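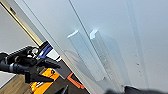
White cabinet or appliance front, Lonham flat, double doors

Ticket 102
Subject: Heating comes on at 5 in the morning whatever I tell it
Product: Prurnik programmable thermostat
Status: Reopened (again)

The thermostat is set to come on at half past six. It comes on at 5. I know this because the pipe behind the bedroom wall knocks like a bailiff and I am then awake to read the display, which says 6:30 ON in large confident digits while the boiler roars away underneath it.

Tried so far:
Cleared the programme and typed it in again. Same.
Changed the batteries. Same, but with a brighter display.
Held the reset button for ten seconds as per the leaflet. It forgot the time, the date and my name for the hallway zone, and remembered the 5 o'clock start.
Set the start to noon as an experiment. Came on at 5.
Turned the heating off altogether on Monday night. Came on at 5, and I had a word with it.

Reply from support, first line:
Please check that your clock is correct.

It is correct. I have checked it against the oven, the phone and the church.

Reply from support, second line:
Please confirm whether frost protection is enabled, and at what temperature.

Frost protection is set to 5 degrees. I got quite excited about the number. The flat was at 17 when the boiler fired, so unless the Prurnik feels the cold more than I do, it isn't that. I switched it off anyway. Came on at 5.

Further information, since the form won't let me submit without 200 characters in this box: the boiler is a Nostden, fitted before I moved in. The receiver is on the wall beside it, with a green light that blinks twice and then thinks about things. The wiring goes into the wall and I haven't followed it. My last gas bill was 200 pounds and I'd like the next one to be smaller.

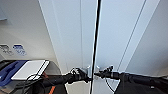
Ksawery Borkowska wrote that the thermostat might be innocent. Plenty of Nostden boilers have their own timer behind the drop-down flap, and if whoever fitted the Prurnik left it switched in, the boiler will go by both. Look for a dial with little pins round the edge and a slider marked AUTO, and put the slider to constant.

There is a flap. I had taken it for trim. There is a dial, there are pins, and two of them are pushed in at 5. Slider moved to constant. Witkowska, who let the flat, have been asked whether they knew and have sent me a link to their repairs form.

Will leave this open until I've had a night's sleep out of it.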